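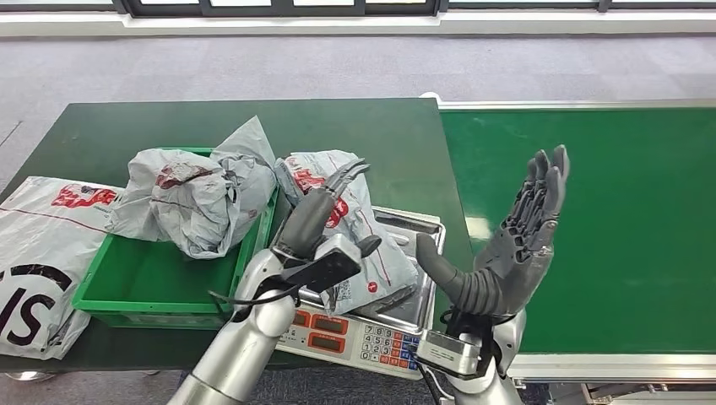 Pack bench, left hand on the scanner, parcel on the scale.

Thread by Ternovora bench notes
February 2020

1/ A few people asked why the parcel cell at Prindadport was stopped for most of a shift in January. I run the cell, so I'll put it all in one place. Nobody was hurt. One scanner cable was wrecked and a lot of bags had to be weighed again.

2/ The job: take a mailing bag, set it on the scale, scan the label, wait for the weight, send it down the conveyor. Left hand holds the scanner, right hand moves the bag. We had done 2,000 bags in the trial before this.

3/ First sign was the weights. Bag 174 of the day came up 93 grams heavy. The check on the outbound side caught it. I put it down to a bad zero, re-zeroed the scale and started again. That was my mistake. I should have stopped and watched a full cycle.

4/ The weights stayed wrong, heavy on some bags and light on others. A bad zero would be out by the same amount every time. This was moving around.

5/ Cause, part one: the left fingers were touching the bag while the scale was reading. Soft bags slump against whatever is beside them. If the top edge leans on a finger, the finger carries a bit of the load or pushes down on it. Either way the number is junk.

6/ Cause, part two: the scan pose had been moved closer to the scale the night before. Labels on grey bags were misreading and closer worked better. The change was tested for scanning. It wasn't tested for weighing. I signed it off.

7/ Then the cable. The scanner lead runs back over the left forearm. With the new pose the wrist turned further than before, and the slack got pulled into the elbow joint. The arm kept going until the force limit tripped. By then the jacket was cut through to the wires.

8/ The force limit did what it was set to do. It was set too high for a cable. It had been picked for bumping the table.

9/ Worst bit, for me: after the trip, someone reached in to free the lead while the arm was only paused. A paused arm still has power on it. It didn't move, but it could have. That went in the book as a near miss and it's the part I've spent the most time on since.

10/ What's changed:
- left hand backs off after the scan and the weight is only taken once it's clear
- two readings have to match or the bag goes in the reject crate
- cable clipped at the forearm, with a set loop at the elbow
- lower force limit on the left arm
- power off and lock on before any hand goes in. Paused doesn't count

11/ We re-weighed 199 bags by hand. Took the rest of the day. Thanks to the Chin crew for lending us a bench scale to do it on.

12/ To the person asking if we could just fix the scanner to a stand: yes, probably. Flullow do it that way. Ours has to cope with labels that land on any side of the bag, so for now it stays in the hand. I've asked for a price on a cordless one.

13/ Cycle time is slower with the back-off move. I'm leaving it slow until we've had a clean month.

Last updated: 3 days after first post, cable clip added to 10/

Contact | © Ternovora | Back to top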